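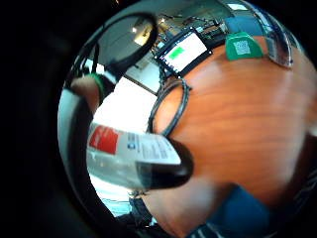
From: Clem Tamihana
To: handheld-tools list
Date: Sun 2 October
Subject: Re: Open day at Jullden, bottle station

Stuart Holroyd wrote:
> Could whoever ran the bottle station write up what visitors were doing
> with the hand tool, and whether the wide lens was worth the trouble? Two
> people from Marchand asked me at lunch and I had no good answer. I would
> also like to know if the table layout should stay as it was for January.

Stuart,

I had the station from opening until the Marchand group left, so this covers most of the day.

The task was a single pick and place with a clear plastic bottle. Visitors held the tool, closed it on the bottle, moved it across the wooden table and let go. Each visitor got 3 tries and we logged all of them, including the drops. We ended with 80 recordings, 15 of which I have marked as unusable. Most of those were started before the tool was in position, so there is a long stretch of ceiling and then nothing.

On the lens: yes, keep it. The distortion is heavy and the table edge comes out as an arc, but the bottle, the surface and the equipment at the back all fit in one view. With the narrower Primetti lens we lost the bottle as soon as the wrist turned. The corners go black, so the usable area is smaller than the sensor size suggests. Flonov's calibration script handled this once I raised the mask radius. The default value clips too much on the left.

Clear plastic is still the hard case. The label gives the tracker something to hold on to, the body much less so. When the bottle lies on its side with the background bright behind it, the outline is weak and the estimate drifts along the long axis. I would like a second object with a matte surface next time, for comparison.

Layout: I would change 2 things. The coiled cable should come off the working part of the tabletop – it sits close to where people set the end of the bottle down. The small display at the back can stay, but the wiring behind it needs a tray. The card with the QR code was fine where it was.

On sleeves and wristbands, the hand mask dealt with bare skin well and with blue fabric badly. I have not looked into why. If anyone on the list has a newer mask model, please send it before I start on the labels.

Recordings are on the Jullden share under openday/bottle. The log has one line per try, and the last column is my own note, so ignore it when parsing.

Clem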